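Pullex: bimanual bag handling, head camera

Pullex holds 2,943 teleoperated episodes of a two-armed robot working with thin plastic bags around wall hooks. We collected it to test whether a policy trained on head-camera video alone can judge grasp depth on dark, crumpled film – a weak point in our earlier runs. 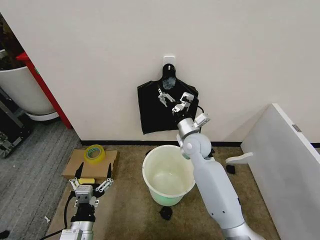
Episodes are stored at 28 frames per second with joint states for both arms and hands. Failed grasps are kept and flagged in the episode index. Version 2 fixes a timestamp offset in the left-hand data; please retrain anything built on the first release.

Contact: Fanni Somogyi or Irina Grecu.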